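Open day at the Kurkel candy works, Jestetar

The Kurkel works opens its doors to the public once a year, and this year the day fell on 28th September. I went with my friend Beril Altıntaş, who grew up two streets from the factory and had never been inside. We took the early bus from Bura and were at the gate before it opened. There was already a line along the wall as far as the bakery.

Entry is free but you need a time slot, which you get at the gate and not online. We were given the second tour of the morning. If you come by car, ignore the signs for the main lot, which is kept for staff, and park by the sports field instead. It's a short walk back along the canal.

The boiling room

Visitors get a hair net, a paper coat and shoe covers. Watches and rings go in a plastic bag that you carry with you. Our guide was a retired shift leader who spoke quietly, and with the fans running we missed a good part of what he said at the start. Stand near the front if you can.

The boiling room is smaller than I had pictured. Sugar and glucose syrup are cooked in copper pans, then poured onto a steel table to cool until the mass can be folded. Color and flavor go in at the table. The day we were there it was pear. The guide said each pan makes enough for 1,000 pieces, and that the table has been in the same spot since the building was put up. The floor is tacky underfoot in spite of the shoe covers, and the heat is hard to take for long. We were in there for less time than the leaflet promises and I was glad to leave.

Pulling and cutting

Next door they pull the mass on a hook to get air into it. One woman did this by hand for us. It turned from clear to white while she worked, and then she laid a colored strip around it and rolled it down to a rope. The cutting is done on an old machine with a brass wheel. It's loud, and small children in our group were taken out.

Visitors who want to can try rolling. Beril did and got a rope that was thick at one end and thin at the other - they let her keep a piece of it in a twist of paper.

The wrapping hall

The wrapping hall was the part I had come for. My interest is in wrappers more than in candy, and Kurkel has kept samples of its own going back to the first years. They hang in flat cases along the corridor, sorted by decade. The early ones are plain waxed paper with a stamp. Foil comes in later, then printed film, and the drawings of fruit get simpler as you walk along. A case near the door has wrappers from other makers, sent in by customers over the years. I would have liked more labels. Several of the cases give a year and nothing else.

The hall itself has two lines running, one for twist wraps and one for lollipops. You watch from behind a rail. The twist line is the better one to see, as the guide slows it down for a minute so you can follow a single piece through.

Shiny wrapped candies in a lid at home, and the strawberry print of the bedding.

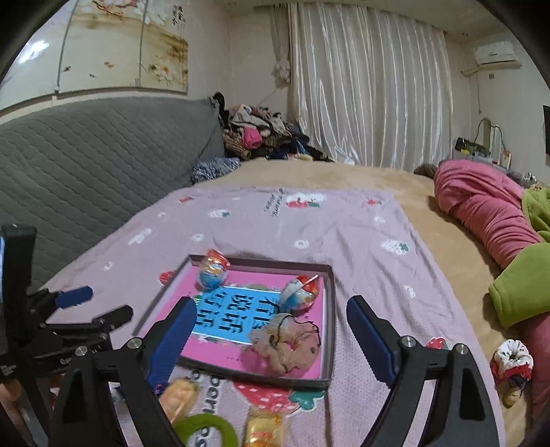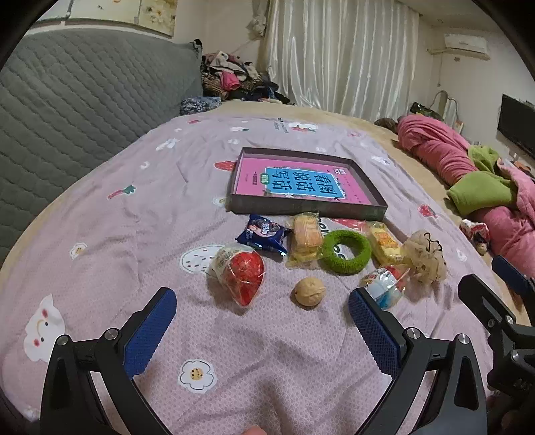
The shop and the café

The tour ends in the shop. Prices on open day are the same as in town, apart from the bags of broken pieces, which are cheap and were gone by noon. I bought a tin of the pear and a bag of mixed twists. Cards are accepted, but the reader was down for a while and the line got long.

The café is run by Gethin, the coffee place from the station square, and sets up in the old packing shed for the day. Soup, rolls, a plum cake. We waited 30 minutes for a table and the soup was lukewarm by the time it came. The plum cake was good. There are benches by the canal if you bring your own lunch.

Getting back

Buses to Bura leave from outside the gate, with a long gap after lunch. We missed ours and walked to the station, mostly along the main road. There is a smaller open day in January with the wrapping hall only and no boiling. Beril wants to go to that one as well.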